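Home insurance renewal time, and I'm weirdly excited! Flulwood wanted 11% more than last year, so I rang Varghese for a second quote. Same cover, lower excess, $109 less 🎉

Faustine Leclerc picked up in under a minute and went through the flood bit line by line. Loved that.

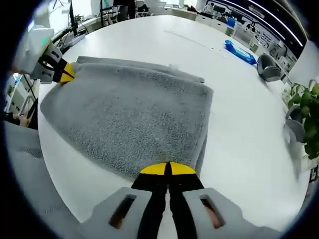 3/4

Also learnt my bike is covered away from home (!!) as long as it's listed by name. Listed it on the spot.

4/4 New policy starts in April. If yours is due, ring around, it took me 30 minutes with a cuppa.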